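Right hand gripper drops tracking partway through an episode

Using two Codari hand-held grippers for kitchen tasks. Since January the right one loses its pose for a second or two, then jumps. Out of 400 episodes I had to throw away 83. Left one is fine. Same firmware on both. Any ideas? 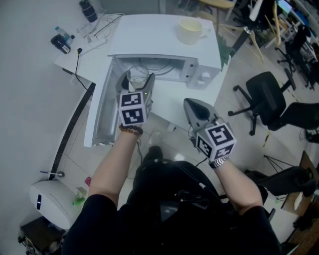 Swapping the marker cubes made no difference, so I don't think it's the print. Lighting is the same all day. The task is reaching into a microwave for a glass, and the dropouts come mostly when I lift the right hand. The black cable on that side runs back down toward my body – could that be it?

2 answers

Very likely the cable. Ours failed at the plug after 3,000 cycles. Wiggle it while logging. If the pose jumps, replace it and clip the new one to your sleeve with 40 mm of slack.

Check your exposure too. We had this on a Trudo and it was blur.

Comment from asker: jumps when I wiggle it. New cable ordered.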